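Skorkelton Showbiz Shorts: README and data card

Last updated: May 2023

Print this page | E-mail this page

Skorkelton Showbiz Shorts is a collection of 1,672 short entertainment news posts, the kind that run a few paragraphs and tell you an actress has moved house, a singer has changed her stage name, or a comedy duo has made up after a long silence. We love these posts! They are written fast, they lean on each other, and they are full of small puzzles about who said what and when. Most news collections skip them entirely, so we put one together.

The posts come from two sites, Plumden and Pitthorpe, both of which cover film, music and television people for a local audience. Both gave written permission for the text to be shared for research and teaching. Plumden posts tend to be longer and quote social media a lot. Pitthorpe likes a one-sentence paragraph and a headline that gives away the whole story.

What's in a record

Every record is one post, stored as one line of JSON. The fields are:

id — a short code starting with PL or PT, depending on the site
headline — as published, capitals and exclamation marks included
body — the text of the post, up to 2,000 characters
topic — one of career, family, faith, health, money, feud, award, other
claim_source — own words, named outlet, unnamed insider, or none given
update_of — the id of an earlier post in the same story, if there is one
notes — free text, mostly empty

The update_of field is our favorite part. A story about a canceled tour might start as a rumor, come back two posts later as a denial, and end up as an apology with a new set of dates. Following the chain shows you how the wording shifts, and sometimes how a "reportedly" quietly drops out along the way. Chains never cross from one site to the other, even when both are clearly writing up the same event.

How the text was cleaned

Cleaning was done with Sepp, our own little script, which is in the tools folder. It strips menus, share buttons and ad slots, joins paragraphs that were split by a banner, and leaves everything else alone. Spelling mistakes stay. So do double spaces after a period, missing quotation marks, and the habit (very common on Pitthorpe) of spelling a performer's name two ways in one post.

Run Sepp with the --keep-tail option if you want the "you may also like" lines back. Some people studying how gossip sites link their stories together have asked for them, and they're fun to read in a row.

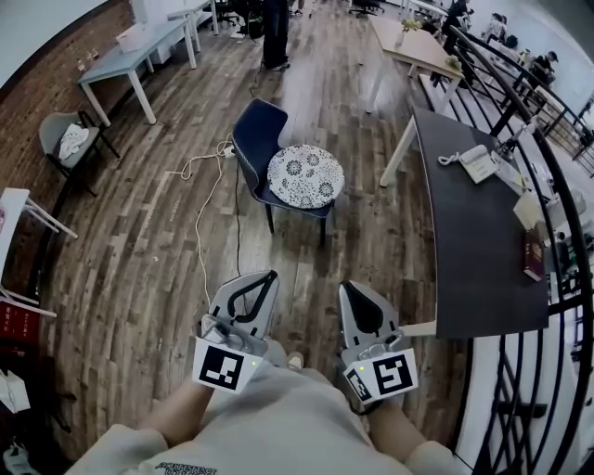
Two hand-held grippers, each with its own marker card.

Labeling

Topic and claim source were added by hand. Two people labeled the same 200 posts first, talked through every disagreement, and wrote the guide from those talks. After that, each remaining post was labeled by one person. The guide is in docs/labels.txt and it's worth reading before you use the faith and family topics, which overlap more than you'd think. A post about a singer's religious wedding goes under family. A post about an actor joining a new church goes under faith, even if his wife is quoted all the way through. A pilgrimage post is faith unless the whole story is who paid for the trip, and then it's money.

Feud was the hardest one. We only use it when both sides have said something in public. One angry post with no reply is "other" — we tried it the other way in January and the label swallowed half the music stories.

Splits

The test file holds 150 posts. Everything else is in the training file, and there's no separate validation file, so please make your own. Story chains are never broken across the two files. If you resplit the data, use split_by_chain.py or you'll have a rumor in one file and its denial in the other.

Good uses

Headline writing, story linking, work on rumor and denial, classroom exercises on sourcing. One class used the claim_source labels to rewrite vague posts with proper attribution, and the rewrites were a joy to read. We'd be thrilled to hear about more projects like that!

Please don't use it for

Looking up facts about performers. A post in this set is a record of what a site published, and plenty of it was wrong or was corrected later. Please don't train anything that writes new stories about the real people in it either. Posts about anyone under 18 were removed, along with posts that gave a home address or a hospital name. If you spot one we missed, send us the id and we'll take it out of the next release.

Known problems

Some headlines were edited after publication and we only have the later version.
Curly quotes and straight quotes are mixed in the PT records.
The notes field has a few comments meant for the labelers. They're harmless, and one is a pretty good joke about an award show.
Photo captions got merged into the body of some older Plumden posts.

License

Text is for noncommercial research and teaching. Sepp and the other scripts are free to use and change however you like. Please credit Skorkelton Showbiz Shorts and both sites.

Print this page | E-mail this page

Related items
Skorkelton label guide, second edition
Sepp: options and small fixes
Story chains in the Plumden posts
How to report a post for removal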